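4.2 Mixed storage on open desk shelving

Share 14 Comments 0

The closed cabinets discussed in the previous section hide their contents, and their owners tend to sort them by size. Open shelving above a desk works differently. The items on it are seen all day, and they are moved whenever the desk is needed for something else. We therefore treated the desk and its shelves as one unit when coding the Curkarby homes, and we coded each compartment separately within that unit.

Across the full set we logged 1378 items on desk shelving. Of these, 600 were things that had no link to desk work, such as soft toys, kitchen goods, plants and bottles. Books and paper made up 256. The rest were small boxes, cables, keys and items that our coders could not place in any group. The Giseck coding sheet has only one line for "decorative" objects, and we split it in two after the April pilot – soft goods on one line, everything else on the other. Without the split, a cushion and a flower pot were given the same code.

Figure 7 gives a typical case. The top shelf holds two cushions made to look like chocolate-chip cookies, with a clear dish rack between them. Under the Giseck sheet the rack is a kitchen item, and it was coded that way even though it was kept over a desk. Books share the shelf below with a pink plush bear and a plastic water bottle.

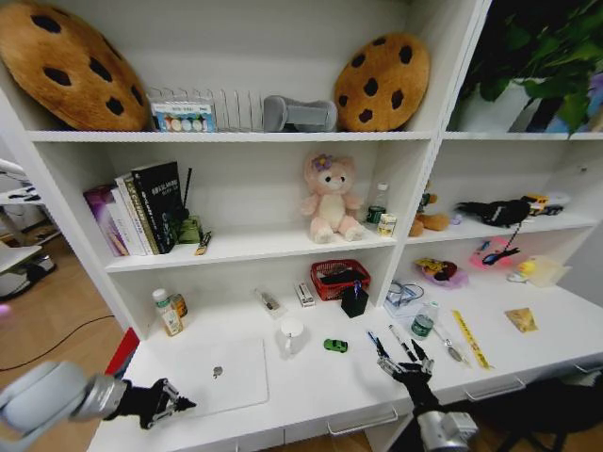 Figure 7. Open shelving over a white desk, Curkarby set. Soft toys, books and household items share the compartments.

Two points came up often in coding. The first is that books rarely filled a shelf. They were kept as a short row near one end, and the remaining width was taken up by toys, bottles and small packages. The unit in Figure 7 follows this pattern in its left section. The second is that hanging items were easy to miss. A key on a black lanyard hangs from a shelf edge in the same unit, and one of our two coders left it out on the first pass. We changed the instructions so that shelf edges were checked before the compartments.

Plants were coded by position only. Most stood on the top of a unit, as the one at the upper right of Figure 7 does, and we did not try to record the species.

Takeda units, which have doors on the lower half, were left out of the totals above and are reported in Section 4.3. In 14 homes the desk surface carried more items than all of the shelves over it. Those homes were kept in the sample, but the surface counts are listed on their own line in the Jillow table – they change too much over a day to be compared with shelf counts.

Shares 256 Comments 14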